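Cleaning crew moving to robot supervision, what happens to our jobs and hours?

Posted in Work and Shifts by murkholm_nights

I clean furnished short-stay apartments for Tellness. There are 17 of us on the crew. In May the company started training robots in a simulator, with copies of the kinds of rooms we do, and now they want two people per shift to stop cleaning and supervise the machines. The offer came with a few pictures of the practice rooms. The kitchen one is the job I know best: counters, whatever is left out on them, the floor between the island and the table.

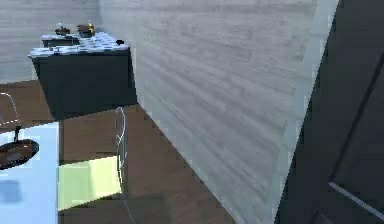 Practice kitchen, with a pan on the table

My contract says "cleaner" and pays by the unit. The new role is hourly. If the robot takes double the time I would on a kitchen, who does that count against? And can they move me over without asking? Has anybody been through this?

Wikach

We went through it at a hotel laundry, so take this for what it's worth. Get the job title changed in writing before you start. I supervised folding machines for months on my old title and when I asked for the higher rate they said I had never applied for it. My bonus was still tied to pieces folded by hand, so it dropped to nothing.

Ask what happens when the machine stops. With us, the supervisor had to finish the load by hand and keep watching the other machines too. That was the part that wore people out. The work was easier on my back, I will say that.

Whether they can move you without asking depends on your contract and your state. Read the part about "other duties."

ansari_facilities

I schedule crews for a building with 578 units and we use a mix of people and machines. Kitchens went over first. Bathrooms are still done by people here and I don't see that changing soon. Look at the bathroom in your pack if you got the same kind of set. There are things standing on the tank lid, including a spray bottle, and a cabinet right beside the toilet with a roll on the shelf. A cleaner moves all that, wipes, and puts it back. For a machine, each item is a separate task that somebody has to set up and check.
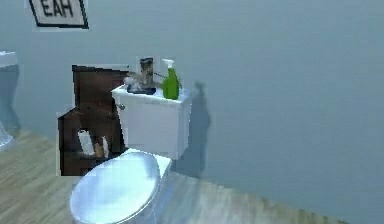
Murkholm, October 2023

That is the place and date on my copy of the pack. Ask whether yours is newer, as the list of tasks may have changed.

On pay: ask for a flat hourly rate during the trial, with robot time kept out of your unit count. Our crew got that for the first 100 shifts and then it was reviewed. Some went back to cleaning because they didn't like standing and watching a screen. Ask for that option too, and get the return rate written down.

tellness_temp

they asked us as well. i said no and still have my regular units so far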